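4.3 What the success rate leaves out

We are wary of the single number usually reported for tabletop tasks, our own included. The Kurer policy was run 20 times on the place-setting task and scored 14 successes under the standard rule, which asks only that every item be on the cloth, or beside it in the case of the cup, when time runs out. Gil, the baseline, scored 13. One trial in 20 is no basis for a ranking, and we do not offer one.

The rule also hides a good deal. A fork lying across the plate passes. So does a cloth turned well away from the table edge, provided nothing has fallen off it. When we rescored the same Kurer trials with a stricter rule – fork left of the plate, tines away from the front rail, cloth flat – the count dropped to 12. We did not rescore Gil, whose recordings were made in December with a different camera height, and any comparison under the stricter rule would be guesswork. 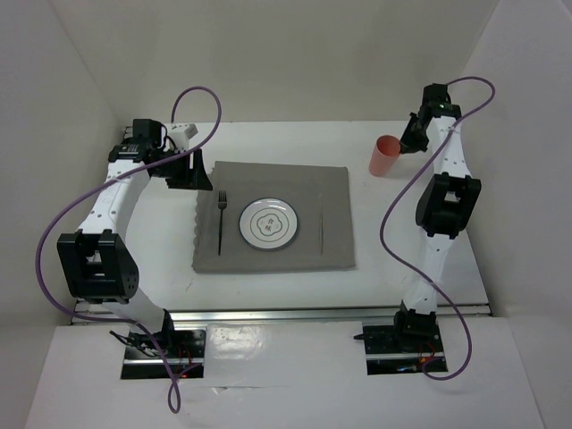
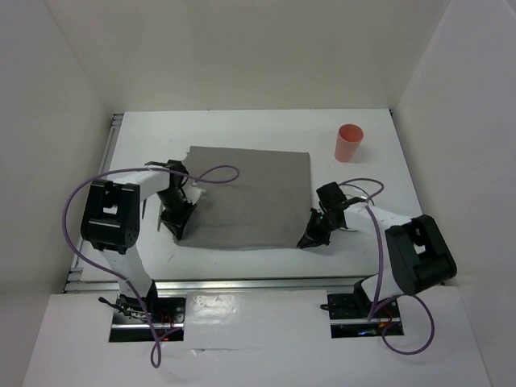 Figure 4. The place-setting workspace, with the table set (first) and with the cloth and cup only (second).

Cloth handling is where we trust the automatic scorer least. It fits a rectangle to the gray region and reports an angle and an offset, and it has no notion of a ripple or a turned corner. The cloth in the second view of Figure 4 has faint ripples along its lower border and a slightly uneven upper left corner, and a fitted rectangle would smooth both away. A second weakness is contrast. The slim utensil to the right of the plate in the first view is barely visible against the gray fabric, and a scorer that relies on color will have trouble with it. We therefore scored utensils by hand. Hand scoring brings its own bias – our raters knew which policy they were watching – and we would not read much into differences of one or two trials under either rule. Whether a brighter cloth would change the result is a question we have not tested.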